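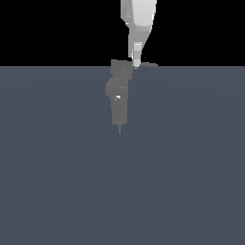 Braço robótico simulado sobre um piso cinzento. Imagem: Gudia

Mercado de Gustamura volta a abrir ao fim da tarde

Quem tem saudades de comprar couves e queijo fresco depois do trabalho, sem ter de pedir a manhã ao patrão, vai gostar de saber que o mercado municipal de Gustamura volta a abrir ao fim da tarde já em abril, todas as terças-feiras, das 17h00 às 20h30.

A experiência já tinha sido feita no ano passado, durante dois meses, e deixou boas recordações: havia quem fosse só para comprar um molho de coentros e acabasse por ficar a jantar ao balcão, entre conversas com os vizinhos e uma taça de caldo. Desta vez regressam as bancas de fruta, de peixe e de flores, e junta-se a elas a padaria Omerović, que promete levar pão de centeio acabado de cozer e – para alegria dos mais gulosos – as suas conhecidas tranças de noz.

A renda das bancas da tarde fica em 90 euros por mês, valor que os produtores da freguesia consideram justo, embora alguns tivessem preferido pagar apenas pelos dias em que vendem. O assunto deverá voltar à mesa antes do verão.

Para quem vem de carro, o parque da Rua de Goltbridge, a 500 metros do mercado, será gratuito a partir das 16h30. Quem vier de autocarro continua a ter a paragem mesmo em frente à porta principal, com a última carreira a sair às 20h50.

Na primeira tarde haverá ainda uma prova de compotas e um cantinho de troca de sementes, junto à entrada das flores – basta levar as sementes num envelope, com o nome da planta escrito por fora. A entrada é livre e os sacos de casa são, como sempre, muito bem-vindos.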